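28 August 2026 | By Armelle Bodin
3 min read

Selina Wieser has worked on warhead verification for 27 years. She thinks the Auer draft, due for signature in December, counts the wrong thing.

"It limits delivery systems to 324 per side," she said. "A launcher can be seen from orbit. A stored warhead can't, and the draft has no ceiling for those."

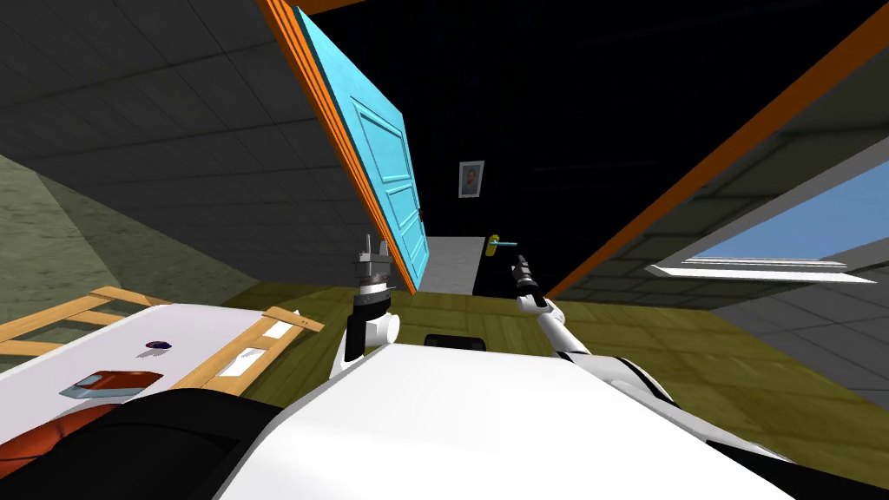

Her second objection is to the inspection clause. Each party gets short-notice visits to declared sites only. "An undeclared site takes a separate request - and the host may refuse it once without giving grounds."

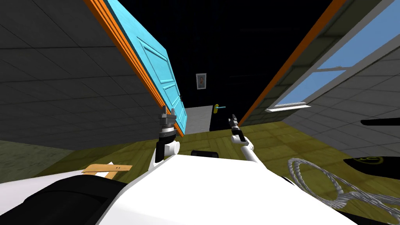
Themba Ndlovu reads the clause differently, arguing that one refusal is itself a signal and that no host would spend it lightly. Wieser accepts the logic but not the timing. "A refusal holds for 700 hours. Material can be moved in that time."

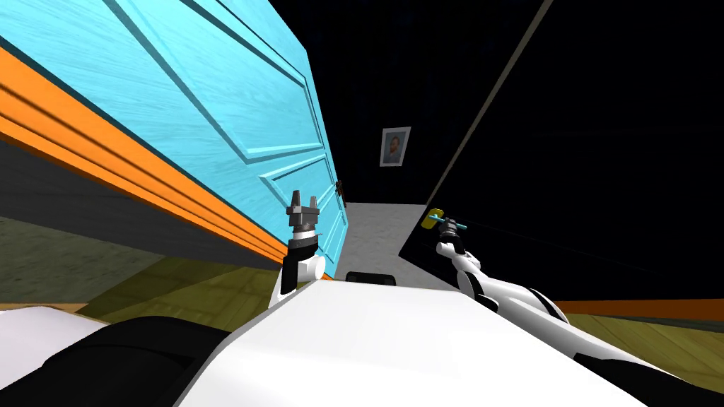 Simulated view: light-blue paneled door and orange strip.

She would rather see tags and seals on storage containers, with data exchanged twice a year. The cost, she said, is small next to that of a failed treaty.

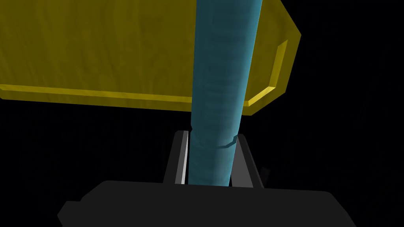
Simulated view: teal-blue rod in front of a yellow surface.

Asked if the draft should be signed as it stands, she said yes. "Then amend it at the first review."

2794 shares | 27 comments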